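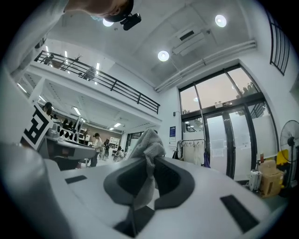
Re: Hand-held grippers, budget for next year
Print this thread | E-mail to a friend

wollard54
We have money for two more pairs of hand-held grippers in November. Dadgate wants 401 a pair, Clilier wants 400 but the finger pads are extra. Has anyone run both?

bandara_mill
Clilier. Pads wear out on any of them, so you buy pads either way.

Fletcher Prendergast
I'd disagree. Add 100 per pair for pads and the Dadgate set is cheaper for the first year. Cloth is what I'd test before ordering - ask for a loaner and pick up a sock with it. 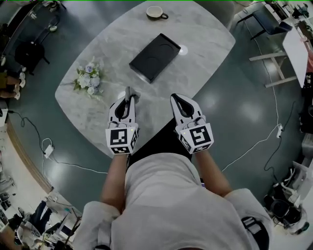
Also put chargers and spare cables on the same order. We forgot and lost a week.

bandara_mill
Your 100 is too high. We paid 54 for pads last year, both hands.

wollard54
Even at 54 Dadgate comes out ahead. I'll ask them both for a loaner.

Print this thread | E-mail to a friend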